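Notes from the back bench: the robotics club in February 2019

Hello again from the Tilahun Robotics Club! I promised I'd write this up before the weekend and for once I'm doing it. Most of you have been asking about the Bareck Cup (yes, we're going, more on that further down), but I want to start with the connector task, which has taken over my life and everybody else's. 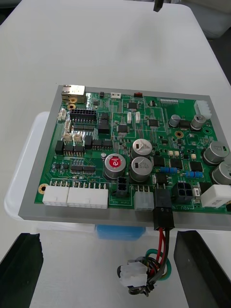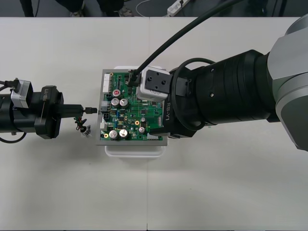
The board, the tray and a whole lot of dangling wire.

Why plugs are so hard

When Ebise Habte suggested back in October that our project should be plugging cables into a circuit board, I thought it sounded a bit small. Last year's team stacked crates! People clapped! I have since apologized to her. Wires flop. They swing when the arm moves and they keep swinging when it stops, and a plug has to go in the right way around and nearly dead straight or it just sits on top of the socket looking pleased with itself.

Mutua Langat has been writing the part of the program that lines the plug up, and he keeps a log of every single try. As of Sunday night we were at 800 tries, and 66 of those were clean from start to finish, with the plug all the way in and no human hands helping. That may not sound like much to you, but our first week's total was 5, so I'm thrilled. He has also made a chart. It's taped to the fridge, please don't put magnets on it.

The biggest jump came from slowing down. We had been letting the arm hurry the last inch because it looked good, and Desta Feyisa (who joined us from the sewing class, of all places) said you'd never thread a needle that way. So now it creeps in, stops, gives a tiny wiggle and then pushes. It's painful to watch and I love it.

The Bareck Cup

We're entered in the assembly category, student division. Each team gets a board they haven't practiced on, which has me a little nervous, and the judges take points off for bent pins. Staltier, the school across the river, won it last time and they're bringing the same coach, so expect some friendly glaring in the parking lot. Travel forms go to Tiruwork Derese, and she needs them signed on both pages. Both pages, folks! The bus and the entry fee together come to $835, and the bake sale money is already counted in, so what's left should be a small amount per family. She'll send that out separately.

Odds and ends

Hawi Abera is running the beginners' soldering night again and still has room. Bring long sleeves and tie your hair back. If you borrowed the good wire strippers, the ones with the yellow tape on the handle, Hawi would like them back first.

The Dristis workbook is now in the shared folder, and new members should get through chapter two before touching the arm controls.

Parents are very welcome to come in and watch a practice. Come in by the side door, and bring something to read, as the wiggle takes a while.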